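MEDIA RELEASE
For immediate use

Mirnora opens its sorting room to the neighbourhood this September

Hello from the back half of the old Londau building! I'm Renu Singhal, I run Mirnora, and I've been told a press release should be short and written as if somebody else wrote it. I had a go at that version and it sounded like a bank, so you're getting me instead.

The news is this. From September, our sorting room will be open to the public every Thursday from 4 in the afternoon, and you can bring us the small clear plastic stuff that piles up in your kitchen and bathroom. Caps, travel bottles, little cups, the measuring cup off the top of the cough syrup, sample pots, the lids that fit none of the containers you own. We'll sort it with you, show you where it goes, and put the good pieces on the shelf for anyone who can use them.

We're calling it the Kavham Table, after Kavham Street, where I first did this on a card table in my garage with the roller door up and the radio going. Back then it was me, my sister-in-law and an ice cream tub of bottle tops. I'd been tidying out a bathroom cupboard and couldn't bring myself to bin a whole drawer of perfectly nice little pots, and a neighbour walking her dog asked if she could have four of them for beads. By the end of that afternoon she'd gone home with a bag and I'd been handed two more. So there you go, that's the origin story, and I'm sorry it isn't grander.

The new room is a proper step up. It has a sink with decent pressure (I cannot tell you how much I went on about the sink), long benches you can stand at without wrecking your back, and a wall of tubs with labels on the front in my handwriting, which the kids from the primary school have kindly offered to redo. Vashisht Joinery built the benches and the shelving at a price I'm not allowed to print, and they came back on a Saturday to plane the door that stuck. The shelves hold 500 tubs when they're full. They're nowhere near full, so please don't be shy.

Now, how it works on the day. Rinse your things at home if you can. A quick swish is plenty, and we can do the stubborn ones here. Take the labels off if they peel easily and leave them on if they don't. Tip everything out on the bench and we'll go through it together, by type first and by colour after that. I used to do colour first and it was hopeless, you'd end up with a gorgeous heap of blues and have to start all over again to find the caps.

Small things are harder to sort than big ones, by the way. A milk bottle you can deal with from across the room. The little see-through pieces are the ones that do your head in, particularly the ones with a bit of a tint, which vanish the second you put them on a pale surface. I've swept a cap clean off the end of the bench looking straight at it. We've talked about painting the benchtops a dark colour and I'm still in favour, but Vashisht winced when I brought it up, so for now we lay out a navy tea towel when we're doing the fiddly ones and that does the trick. 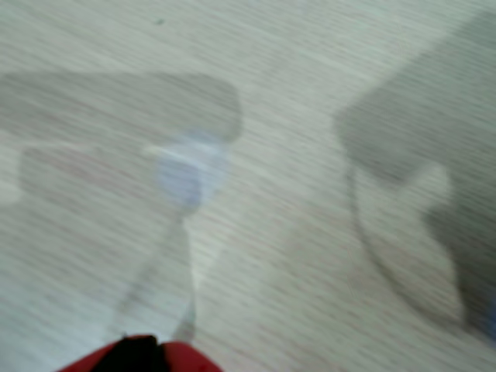 The other thing that helps is going slowly. I know that sounds like your grandmother talking, and mine did say it, usually over a tray of lentils. Pick one kind of thing, move those across, then go back for the next kind. People arrive wanting to race through the whole bag, and an hour later they're having a cuppa and debating whether a pill cup counts as a cup or a lid. (It's a cup. We've had this out – it's written on the tub.)

Things we can't take: anything that held medicine that hasn't been rinsed, anything that held paint or motor oil, syringes, and glass of any kind. Broken toys are a maybe. Bring them along and I'll have a look, but you might be taking them home again.

Things we'd love: small jars with lids that still fit, spray tops that spray, and old cutlery trays for the drawers. Spare tea towels too, the darker the better.

It's free to come and free to take from the shelf. Kids are welcome as long as they've got a grown-up with them, and there's a low bench at the window end that suits anybody from age 7 up. The door is flat to the footpath so prams and wheelchairs can come straight in. Parking at the front is a bit of a squeeze, but there's more behind the bakery and the bakery doesn't mind provided you buy a bun.

If you run a preschool, an art class or a men's shed and would like a box of something in particular, get in touch ahead of time and I'll put one aside. Last term we made up a box of round lids for a class doing mosaics and I still think about how good that wall looked. We can also come to you with a fold-up table, though I'd ask for a fortnight's notice as it has to fit in my hatchback along with me.

I'm happy to chat to anyone from the local paper or community radio, and happy for you to come and have a go yourself, on air or off. Mornings are best, before the kettle's been on too many times. Ask for Renu at the Londau building, side entrance, and knock loudly if the tap's running.

Media contact: Renu Singhal, Mirnora

Recent releases
Mirnora gets the keys to the Londau building
Vashisht Joinery to build benches for new sorting room
Jars wanted: a call-out for lids that fit
Thanks to everyone who came to the Kavham Street garage farewell
Winter hours and the shelf swap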